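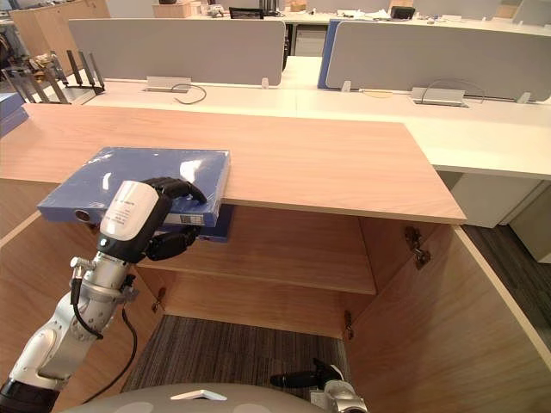

水文资料整编科职工写作小组

首页 > 职工园地 > 写作小组 > 小说 > 改正数

改正数

Ultlow站的水位零点以39号水准点引测。水准点埋在坝肩下游的岩石里，铜质标芯，外加铸铁盖，盖上有一道裂纹，历次检查记录都写“不影响使用”。约兰·尤哈斯接手Bavel水库的资料复核时，先抄下了这句话，后来又在旁边加了一个问号，再后来把问号擦掉了。

复核的办法是固定的。自记仪的过程线每小时摘一个数，人工观测每天早晚各一次，两者对照，差值在允许范围内的打钩，超出的另列一表，查明原因，填写改正数，由复核人签字。自记仪是Dafis牌的浮子式，装在静水井上面的小屋里，走纸，用墨水笔。这种仪器有两个毛病：浮子挂泥以后偏低，天冷的时候墨水断线。两种毛病在纸上的样子都很容易认，前者是缓慢的漂移，后者是一段空白，接着是一个墨点。

尤哈斯列出的表上，大部分都属于这两种。剩下的一种不属于。

每年六月有一天，早上那一次人工观测比自记仪高6毫米。前一天晚上不高，当天晚上也不高，年年如此。当天无风的年份高6毫米，有风的年份也高6毫米。风浪会使水尺读数偏高，但风浪造成的误差不会这样整齐。

她起初怀疑是抄录错误，就去调原始记载簿。记载簿是铅笔写的，观测员只有一个人，安塞尔莫·索托马约尔，从水库蓄水起一直干到退休。他的字小而直，数字7中间加一横，改错的时候按规定划一道斜线，在上方重写，从来不用橡皮。六月那一天的那一行没有划改，备注栏空着。按规定，备注栏只在有异常的时候填写，空着就是没有异常。

科长看了她列的表，说6毫米在允许范围以内，可以打钩。尤哈斯说单独看是在范围以内，但同向、同值、同一天，就不是偶然误差，是系统误差。科长说系统误差也可以在范围以内。尤哈斯说是的，但规范要求查明原因。科长把表还给她，说那就查，出差单写一个人。

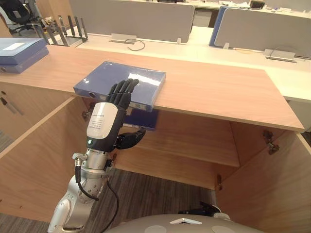

到Ultlow站要坐船。公路在蓄水那年淹了，新修的路只通到对岸的变电所。站上现在没有常驻的人，仪器换成了压力式，数据自己发回来，静水井上的小屋还在，门锁着，钥匙在变电所。她借了钥匙，进去看了井口、钢索和轮子。轮子的轴承转动正常。钢索上有一处旧的油漆记号，与记载簿上写的检定记号一致。

她从39号水准点起测，把四级水尺的零点逐一校了一遍，往返闭合差合格。各级水尺之间的衔接也没有问题，最大的一处差3毫米，在下面那一级，那一级六月份淹在水里，用不上。也就是说，不管索托马约尔那天早上读的是站上哪一根水尺，都读不出多6毫米的数来。

她把测量手簿收好，坐在小屋的台阶上吃了带来的面包。水面很平。对岸靠上游的地方有一个缓坡，地图上叫Prikano，括号里注一个“旧”字。

索托马约尔住在县城，同女儿一家住。他听力不大好，记性没有问题。尤哈斯没有说怀疑他的记录，只说在做资料整编，有几个考证方面的问题。她按提纲问了水尺的材料、木桩的埋深、换尺的年份，他一一回答，与考证簿相符。有一处他说考证簿写错了，第二级水尺用的是落叶松，不是云杉，写的人没到过现场。

问到观测时间，他说早上那次是准时的，晚上那次也是准时的。

尤哈斯说，六月那一天早上呢。

他停了一会儿，然后问她，差多少。

她说6毫米，高。

他说：“每年都是？”

“每年都是。”

“那尺子没动，”他说，“我还以为它早该动了。”

他讲的情况，尤哈斯当晚整理成一页半，摘要如下。

Prikano村蓄水前迁出。村里最高的一户，院墙外面有一段石砌的渠，渠边有一根搪瓷水尺，是灌溉合作社的，给各家放水时用。蓄水以后渠和院墙都在水线附近，六月水位回升，正好没到尺子中段。这根尺子从来没有列入过Ultlow站的设施表，但索托马约尔在蓄水的头一年做过一次接测，用的是站上的水准仪，从39号引过去，过了一个湖湾，视线偏长。接测结果他记在自己的本子上，没有上报，因为这根尺子没有上报的必要。

那一户原来是他岳父的。他妻子生在那里，也是从那里嫁出来的。她去世以后，每年到了那一天，他头天晚上观测完就划船过去，在院墙上面的坡地上过夜，早上从那边回来。划回来要一个多小时，赶不上早上的观测时间。

“所以您在那边读的。”尤哈斯说。

“规定是按时读。规定没说不能用辅助水尺。”

“规定说辅助水尺要备案。”

“是的，”他说，“这一条我没有执行。”

他让外孙女到里屋拿来那个本子。接测的那一页还在，前视后视都齐全，高差算得没有错，只有一处：过湖湾那一段，前后视距不等，视准轴误差没有消掉。仪器当年的检定书尤哈斯在科里见过，夹在考证簿后面。她当场用铅笔算了一遍，i角乘以视距差，得到6毫米，符号也对。

他戴上眼镜看她算，看得很仔细，看完说，当时应该在湾口立一次仪器，对向观测，取平均。那天风大，船站不住，他就没有去。尤哈斯说对向观测是可以消掉大部分的。他说那就是他偷懒了。

她问这些年为什么不在备注栏里写一笔。他说备注栏是写水的。

走之前他问了她一个技术问题：换了新仪器以后，每次发回来的数，是一瞬间的，还是一段时间平均的。她说是平均的。他点点头，说那比人读的好，人读的时候总要等一下，等浪过去，可是等多久没有个准。

原因查明，接下来是处理。规范给了两种办法。一种是按改正数改正，把那些年的六月某日早上全部减去6毫米，在整编说明里写明“使用未备案辅助水尺，接测误差所致”。另一种是舍弃该次读数，用自记仪数值代替，说明里写“人工观测缺测”。从结果看，两种办法得到的数几乎一样。从文字看，前一种要写一份差错报告，附观测员姓名；后一种不用，但等于说那些早上他没有读。

她把两种稿子都打了出来，放在桌上。

第二种不符合事实，所以不能用。第一种符合事实，但差错报告有一栏是“性质”，可选的只有“责任”和“非责任”。她填了“非责任”，送上去。科长退回来，用红笔圈了“未备案”三个字，说未备案就是责任。她又翻了一遍规范，找到附则里的一条：蓄水初期临时设立的水尺，因淹没等原因无法办理设施登记的，可以在整编时补办考证。附则没有写补办的期限。

补办考证需要现场复测。她又填了一张出差单，时间填在六月，还是一个人，科长看了日期，没有说什么，签了。

水位高程是950米出头，那几天在涨。她在站上架好仪器，这回在湾口设了站，两边各测一次。Prikano那边的搪瓷尺还立着，下半截长了水垢，上面的刻度清楚，有一个角磕掉了瓷。石渠的边还露着一段。对向观测的结果，这根尺子的零点比旧值低6毫米，与计算值相符。

早上观测的时间快到了，她等在尺子跟前，等浪过去，读了数，记在手簿上，写上时分。然后照考证表的格式填：名称，辅助水尺；材料，搪瓷；设立单位，原Prikano灌溉合作社；接测人，A. 索托马约尔；复测人，J. 尤哈斯；用途一栏她先空着，回到船上又打开，填了“校核”。

改正数表当月送审，列在附表最后一页，每年一行，改正值都是负6毫米，原因一栏从第二行起写“同上”。

2018年4月5日 收稿

联系我们 | 版权所有 水文资料整编科职工写作小组 | 返回顶部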